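Workshop notes: hand-held gripper, second pair

The second Nitlow gripper is finished and on loan from the tool shelf, next to the first. Both are hand-held, with two jaws, and follow the drawing Corentin Lebrun posted in October. The changes are small. The jaw pivots were reamed after printing, and the pads are now glued and pinned, as the old glue joint let go in shear after 799 cycles on the Sturnlow test jig. The pinned pads reached 2089 cycles before we stopped the run.

Jaw opening is set at 102 mm between bare fingers. With pads fitted it closes to zero without the tips crossing, provided the left linkage is shimmed first. Do not tighten the pivot screws past the point where the jaws fall open under their own weight. Ju-won Sung has the shim stock.

For practice picks we use small household items on an ordinary table, with a shallow cardboard tray as the target. Flat pucks are the hardest. They need the pads nearly parallel to the tabletop, and a tablecloth tends to bunch under the lower finger. Binder clips are easy if they are standing up. Fuzzy items can be taken from any side.

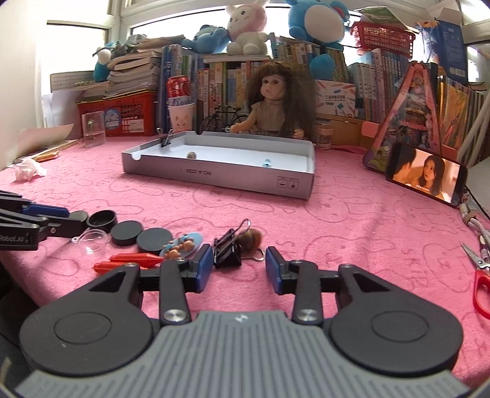
Encoder drift remains open. After 100 open-close strokes the left unit reads wide by a degree or so, and the Hollenstein board does not correct it until power is cycled. A firmware patch is in test. Until it is merged, zero both units with the jaws fully closed before each session and write the offset in the log.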